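3. Where the Pins Go Wrong

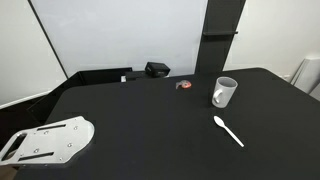
Figure 1. A metal plate with two long slots, lying on a black table.

I should say up front how this part of the project got going, because it wasn't in the plan. Syahrul Wattimena and I had set out to compare two walking-route apps, Plerow and Trakwood, on how they word their turns. We had a nice tidy coding sheet for it and everything. Then one evening in February I followed Plerow to a clinic on the edge of Tanui and it told me, very cheerfully, that I had arrived, while I was standing next to a drainage ditch with a wall on the other side. The clinic was behind the wall. The gate was on another street altogether, and getting there took me a good deal longer than the rest of the walk had.

So I started asking people, and everybody had one of these stories! Kedir Dinsa had been sent to the loading dock of the library. Mwanahawa Minja lives in a courtyard building, and she has given up on deliveries after dark (her pin sits on the roof, more or less, and the drivers circle the block phoning her). At that point Syahrul and I put the turn wording aside for a while and decided to look at the last bit of the trip, the part between "you have arrived" and a hand on the door. I'm going to call that the door gap from here on. It's a plain name, but we tried a few fancier ones and kept forgetting them.

3.1 What we counted as a door

This took us longer than I'd like to admit. A shop has a door, fine. But does a market have a door? Does a school with a guarded gate have one at the gate or one at the office? Dennis Bakilana, who did a lot of the walking in Kulau, argued for the gate, and I argued for the office, and we went back and forth over a whole lunch. In the end we settled on the first point where a stranger on foot would be let in or turned away. For schools that's the gate. For the market we took whichever opening was nearest to the side where most people come in from the bus stop, and I'll admit that one is a bit of a judgment call.

We left out private homes, even though that's where some of the best stories come from. It felt wrong to be writing down where people's front doors are, and we didn't need them to see the pattern.

3.2 The walks

We ended up with 923 places on the list, all of them pulled from the search results inside the two apps, in Tanui and Kulau both. For each one a walker started at the nearest bus stop, typed the name in exactly as it was listed, and did what the app said. When the app announced arrival, the walker stopped, marked the spot, and then went looking for the door and marked that too. Walkers could ask passersby, and they did, a lot. Elibariki Mbwambo kept notes on who he asked and what they told him, and I wish all of us had done that, since his notes turned into the most useful thing we have (more on those below).

Not every walk could be used. Some places had closed or moved, a few were listed twice under different spellings, and on one stretch in Kulau the phone signal was so jumpy that the arrival spot could have been anywhere. After we threw those out we had 724 walks left. I went through the discarded ones a second time in case we'd been too strict, and put none of them back.

We walked everything in daylight. I know that's a weakness. A gate that stands open at two in the afternoon may well be chained at nine, and the apps don't seem to care either way.

3.3 What the gap looks like

Most of the time the apps do well, and I want to be fair about that. On an ordinary street with shops facing the road, you stop and the door is right there in front of you. Both apps handle this kind of place without any fuss, and there isn't much to say about it.

The trouble bunches up in certain kinds of places. Big plots are the worst: hospitals, colleges, bus yards, anything with a fence around it and a building set back in the middle. As far as we can tell, the pin goes somewhere near the middle of the building and the route is then drawn to whichever bit of road happens to be closest to the pin. If the closest road runs along the back fence, well, off you go to the back fence. My clinic was exactly this. So was Kedir's library, once we went and looked at it properly.

Corner buildings are the second kind. The address belongs to one street and the door opens on the other, and the app believes the address. You're never far off in these cases, but you can't see the door from where you've been told to stop, and our walkers found that oddly upsetting. Dennis wrote in his log that he'd rather be a long way off and able to see the sign.

Then there are the places upstairs. A dentist over a bakery, a tailor over a phone shop. The pin is right, the street is right, and you still can't get in, as the stairs are round the side through an alley with no name on it. We had trouble measuring these at all. On the ground the gap can be tiny, and yet one walker went into the bakery three times before somebody behind the counter took pity on her.

3.4 What people say when you ask

Back to Elibariki's notes. When he asked for a place, people hardly ever gave him a street name. They gave him a thing he'd be able to see and then a side to pass it on: go by the water tank, keep the mosque on your left, it's the blue gate. And they nearly always talked about the entrance first and the building second. The apps go the other way round. They know the building and more or less guess at the entrance.

I find this pretty exciting! It suggests that the missing piece is small. Both Plerow and Trakwood already let users fix a pin, but a user can only drag it around, and there's no way to say "the building is here and you get in over there." When Mwanahawa tried moving her own pin to the courtyard gate, somebody else moved it back onto the roof. Both of them were right, in a way, since they were answering two different questions with one marker.

We did write to the people behind both apps to ask how the arrival point gets picked. Trakwood sent a friendly reply that didn't answer the question, and we're still waiting on Plerow. So what I say here about how the pins work is our reading of the walks, and it should be taken that way. In the next section Syahrul goes back to the turn wording, using the same set of walks.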